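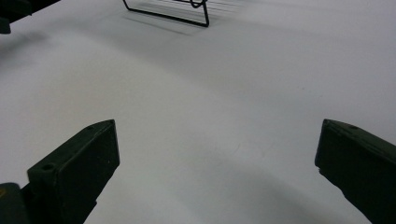 Item 4, white surface, Friday walk-through.

WORK ROOM CHECKLIST WITH COMMENTS
Site: Urkumthorpe, back workroom
Checked by: Marianna Makowska
Read and answered by: Yeison Giraldo

1. Door opens fully, nothing stored behind it
OK. It was OK last month too, and then on Tuesday I could only get it open halfway. I'm marking what I found at 9:15 and no more than that.

2. Floor clear along the walking line
OK with comment. The tape is lifting by the sink. The last sheet says "replaced." I would like to know with what.

3. Shelf load labels present and readable
NOT OK. The top shelf label says 200 lb and the one under it says 500 lb. Same shelf kit, same brackets. One of these numbers is wrong, and I'm going with the low one until somebody shows me paperwork from Gonau.
Y.G.: Paperwork requested. Treat both as 200 for now.

4. White surface clean, smooth, no raised edges
OK for the part in the photo. It looks smooth and I can see only a faint small mark on the open stretch in the middle. A photo doesn't tell me whether it was wiped down or with what, so I left the "cleaned today" box blank. The log had it initialed for the whole week, including days that hadn't come yet.
Y.G.: Spoke to Zoila Restrepo about the log. Initials go in on the day.

5. Lighting even over the work area, no glare
OK with comment. Soft gray shading across the white, and I can live with that. The form wants a meter reading and the meter has been "on order" since April.

6. Fire extinguisher in date, pin in place
OK. Tag checked, pin checked. Somebody had hung a coat over it. Coat moved.

7. First aid box stocked
NOT OK. 2 bandages and an empty burn gel packet. The card inside says "full" and is signed.
Y.G.: Iraís Cuautle to restock from the Caken order.

8. Extension cords in good shape, none daisy-chained
OK today. I was told this never happens. It was on the last two sheets.

9. Exit sign lit
OK. Test button does nothing that I can tell - either it's disconnected or it was never wired. Needs an electrician to look at it.

10. Previous actions closed
NOT OK. Three are marked closed and I could find proof of one. Reopened the other two.

Next check: same form, different person please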